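Chapter 2
Small Accounts, Large Followings

A family in Weston posts a clip of their son naming birds at the kitchen window. By January the account has 2,000 followers, most of them strangers. Who decides what goes up next? 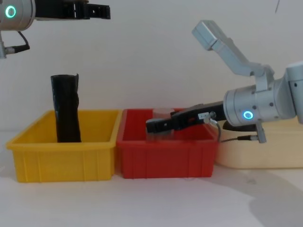 Figure 2.1 Bins in a row on a white tabletop.

This chapter looks at online fame among children whose parents run the account. We begin with the Tarnberg family, who posted 115 clips before taking a break, then turn to paid posts and privacy. Key terms are listed on page 27.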